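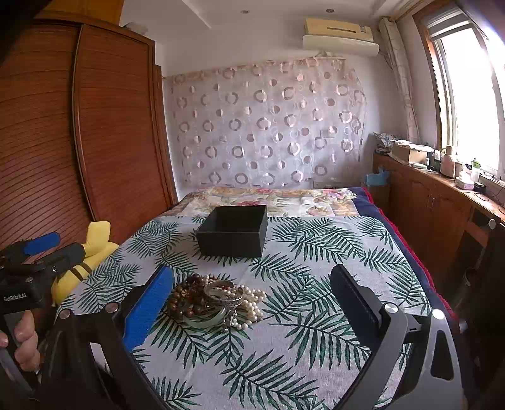

Grasp planning for tangled objects

Grasp planning for tangled objects is the part of a robot's software that decides where to put the fingers when the things it has to pick up are looped through each other. Think necklaces, charging cables, headphone cords, bean vines, a drawer of rubber bands. I've been writing and breaking this kind of code for a good while now, so I'm going to explain it the way I'd explain it to a friend who programs but has never had to make a gripper close on anything.

Contents
1 What makes tangles different
2 History
3 Perception
4 Choosing a grasp
5 Control during the lift
6 Learned policies
7 Software
8 Testing
9 Open problems
See also

What makes tangles different

Most grasp planners were built around a happy idea: one object, one shape, one pose. You find the mug, you fit a model to the mug, you pick a spot on the mug. A string of beads has no pose in that sense. It has a path, and the path goes under and over itself, and half of it is hidden. If you grab it in the wrong place, you get the whole pile, or you get one strand that pulls tight around another.

People who work on this usually split the trouble into two kinds. Entanglement is when two items are looped so that neither comes away freely. Occlusion is when they merely lie on top of each other. The two can look the same to a camera looking down, and that's the main headache of the field. A bangle resting on a bracelet is a simple pick. A bangle with a necklace threaded through it is a small puzzle, and from most angles you can't tell which one you have!

History

The older work comes out of bin picking, meaning robots taking parts out of a box in a factory. The earliest in-house report I own a copy of is from 1978, and it deals with bent wire hooks. Its answer to tangling was to pick up whatever came, hold it over the bin and shake. I laughed when I first read it, and then I shipped something very close to it (we called it the wiggle routine, and it's still in there).

By 2000 the usual setup had moved to depth sensing and scoring many possible grasps before choosing one. The shake stayed. Later systems added a check after the lift, so the robot could weigh what it was holding, decide it had too much, and put everything back down.

Perception

The perception side has to answer two questions: which pixels belong to the same item, and which item is on top where they cross. The first is called segmentation, and ordinary segmentation networks do fine on chunky things. They do badly on thin ones. A strand of beads tends to come back as a row of little separate blobs, one per bead, and you have to stitch those together afterward by following the spacing and the curve.

The second question is crossing order. The common trick is to trace each strand as a line, mark every spot where two lines meet, and guess over or under at each one. What you end up with is a graph, a bit like a subway map with bridges. If the graph says a strand is on top at every crossing, it's free and you can take it.

Surfaces matter more than beginners expect. Polished metal throws highlights that depth cameras read as holes. Translucent pieces let the sensor see through to whatever is underneath, so a glass-like ring can come out flatter than it is or vanish completely. Busy cloth is rough too – leaf prints and flowers have long thin edges, and a strand tracer loves long thin edges. My own tracer once followed a printed stem for a good hand's width and reported it as a necklace.

Choosing a grasp

Once there's a graph, the planner lists candidate grasps and scores them. Each candidate is a point, a direction for the fingers and an opening width. The score mixes several things:

how sure we are that the strand is on top
how much room there is for each finger beside it
how far the point is from the nearest crossing
whether the finger pads will touch the cloth or table first

The last one gets skipped a lot, and it shouldn't be. On a hard table a finger that goes too low just stops. On a bed or a couch it sinks in and pinches fabric along with the object, and then you lift a tent.

For a loop that stands off the surface, like a bangle, it's usually better to put one finger inside it than to squeeze across the whole thing. For bead strands, I like a narrow opening and a pinch between crossings.

Control during the lift

The plan is only half of it. While the arm goes up, a control loop watches the force at the wrist, if there's a sensor there, or the motor current if there isn't. A free item gives a quick rise in load that then goes flat. A snagged item keeps climbing as more of the pile joins in. So the controller looks at the slope. If it doesn't level off, the arm stops, lowers a little, turns the wrist and tries again.

Lift slowly. I know it makes the demo boring, but a fast lift hides the slope in noise and you'll find out about the snag when the thread breaks.

Learned policies

A newer approach skips the graph and trains a network to go straight from camera pictures to finger motion, using recordings of people doing the same job by hand. These policies are very good at the wiggly in-between moves that nobody wants to write rules for. They're weaker at knowing when to quit. Plenty of teams now run both, with the learned part doing the moving and a plain old force check sitting over it, ready to say stop.

Software

Skondetti is a strand tracer that takes a color picture and returns the crossing graph. It's fast and its documentation is thin.

Tonari scores grasps on soft surfaces and is the one I use most. Its cloth model is simple, but you can tune it in an afternoon.

Shearer is a playback tool. You load a lift, scrub through it and see the force curve next to the video, and I'd have given up on this whole subject without it.

Ukeren is a simulator for chains and cords. Version 102 finally fixed the bug where beads drifted through each other if you left it running over lunch.

Testing

There isn't one agreed test. Most groups pile things up, ask for single items and count how many come away alone. My last run with Tonari got 94 clean picks, with every pile made by the same person, so please don't read much into it. Somebody else's pile is always harder. We rebuild ours every Friday, and the numbers dip every time.

Open problems

Clasps and hooks are still mostly ignored. So are items that change shape partway through a lift, and so is deciding when a pile should be spread out flat before any picking starts. Using two arms helps with that last one, one holding while the other pulls, but then you have to plan for the arms getting in each other's way.

See also

Bin picking
Cable routing
Deformable object manipulation
Knot recognition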